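Home
About
Kitchen
Garden
Archive
Contact

The new kettle

The old kettle went in July. It had been leaking at the seam for a while and I had been putting a folded tea towel under it, which worked until the morning there was water across the bench and down the front of the drawers. I boiled water in a saucepan for 11 days after that. You can make tea this way but you pour a fair bit of it on the bench.

I looked at electric ones first. The Aster was on special and had a temperature dial with more settings than I would use. The Wallner was quieter, according to the box, but the lid opened with a button and the button is what went on the last two electric kettles I owned. I also don't have a spare power point on that side of the kitchen. The toaster has one and the radio has the other, and I wasn't going to move the radio.

So I went back to the kind that has a handle over the top and a lid you lift off. I found it on the bottom shelf at Nesmont, the homewares place next to the tyre shop. There was one left and no price on it, and the bloke at the counter had to go out the back to find out. It's black all over, more or less, and has a low, wide body. I wanted wide because a tall narrow kettle always feels like it's going to go over when you put it down in a hurry.

I cleared off the white table when I got home and had a proper look at it before it went into the kitchen.
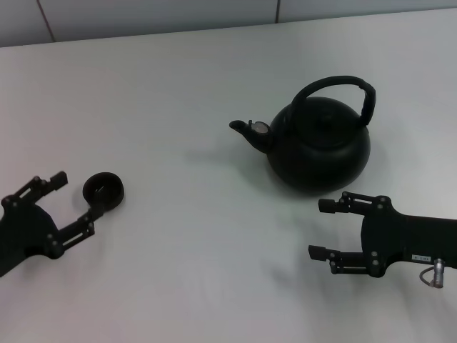
The new kettle, on the white table.

The spout is short. My old one had a long thin spout that was good for filling a hot water bottle and not much else, and it was a nuisance in the cupboard. I prefer this. The handle is high enough that I can get my whole hand under it without my knuckles near the lid, and my knuckles have had enough of that over the years.

The lid has a small knob in the middle. I use a cloth to lift it, out of habit. My mother used to pick hers up bare-handed and complain every time.

First thing I did was fill it, boil it and tip the water on the weeds along the side path. I did that twice. The third lot I drank, and it tasted like water. I've since been using it four or five times a day, starting at 6 in the morning, and I have got used to the timing. Enough for two cups takes long enough to feed the dog and bring the bin in.

I'm trying to be better about scale this time. We have hard water here and I let the old kettle get to the point where flakes came out in the cup. The plan is vinegar and water on the first Monday of the month, left for 20 minutes, then rinsed until the smell goes. I've written it on the calendar inside the pantry door. I also bought a tin of Mistilia descaling powder, but it's still in the cupboard and the vinegar is cheaper.

Black shows water spots, I'll say that much. Every splash dries to a grey ring. I wipe it over at night with the same cloth I use on the taps and it comes up fine, although if I skip a couple of nights it needs a bit of a rub.

The saucepan has gone back to being a saucepan. The tea towel I threw out. I still need to find somewhere for the old kettle - it's sitting on the back step, and I thought I might drill a few holes in the bottom and put a geranium in it.

Comments (3)

Konrad Marti
Try citric acid instead of vinegar. Same job and no smell. You can get it in the baking aisle.

Bev
We had a geranium in an old kettle for years. Put some gravel in first or it stays soggy. What colour is the old one?

Reply from the author
Cream, mostly. Thanks for the gravel tip.

Recent posts
Relining the pantry shelves
A toaster tray that comes out
What I keep in the third drawer
Soup for a cold week
Fixing the back step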